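Fivis tray-clearing arm, reviewed after ten weeks in a staff canteen

Posted Tue 17 September by Aurélien Perrin

I manage the dishwashing room of a staff canteen at Pronasard, where we serve lunch to the offices and the warehouse. In July the company rented one Fivis arm for the tray return, and my manager asked me to write down what I think of it. I put the same text here, because before we signed I searched for opinions from people who wash dishes and I found only opinions from people who sell machines. English is my third language, so please excuse some heavy sentences.

First, what it does. The arm stands next to the table where the dirty trays come. It takes the plate and the bowl from the tray and puts them in the peg rack, and then the rack goes to the washer, which is an old Renaud and has not changed. A person must still push the rack, change the water, clean the filters and wash the pots. The salesman told us this clearly and I thank him for it.

The installation took one day. We had to move the table 36 centimetres to the left and lose one shelf. The noise is low, much lower than the washer, and you can talk beside it without raising your voice.

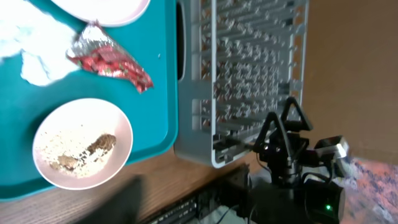

My biggest question before the rental was the leftovers, and it is still my biggest question now. The arm is good with dishes and it is not so good with what people leave on them. With a clean tray from a careful person, it works well. But our people come back with a crumpled napkin next to the plate, an empty wrapper with the silver side open, and a bowl with rice still in the bottom, and such a tray needs a decision about each thing. Dry rice sticks to the pegs and to the other dishes. Paper is worse, as it becomes a paste in the filter and I am the one who opens the filter. So we have put one person before the arm who scrapes the bowls and takes the paper away. This person was not in the offer.

The speed is correct but not fast. At a quiet moment I gave it 20 trays and did another 20 by hand, and I finished long before. In the rush between twelve and one, we put a second person at the return and let the arm do what it can. After two o'clock it is very useful, when we are tired and the trays come slowly. It does not become tired and it does not break a plate because it is thinking of the bus.

Now the part which matters more to me, the people. We were four in the room and we are still four. The company promised this in writing until the end of the rental, and I advise everybody to ask for the same paper. What changed is the work. Before, we changed places every hour, so each of us had some time with the racks, some time with the pots, some time in the dining room. With the arm, the lightest place is gone, and the places which stay are the scraping and the pots. My colleagues felt this in the first week, in the hands and in the back. We now change every half hour and it is better. I think the makers do not see this point, they count only the trays.

There is also the stopping. When the arm does not understand something, it waits and calls for help on a small screen. In the first month it called 77 times, and last month 58. The screen speaks only in English, with words like "grasp fault", and two of my colleagues do not read English. I made a sheet with drawings and fixed it on the wall. It would cost Fivis very little to make such a sheet.

Cleaning the arm itself is simple but slow. You wipe the fingers with a damp cloth, and you must be careful around the cable and the joints, where food can hide. I would like a cover that comes off and goes in the washer.

We also had a visit from Omell, who propose a moving belt with no arm. It is cheaper, but it needs a longer room than ours, so I cannot compare them fairly.

I give it three stars from five. I would rent it again for the afternoon. For the rush I would prefer one more colleague, and I have written this to my manager also. If you have the same model and found a good way with the paper napkins, please write to me under this review.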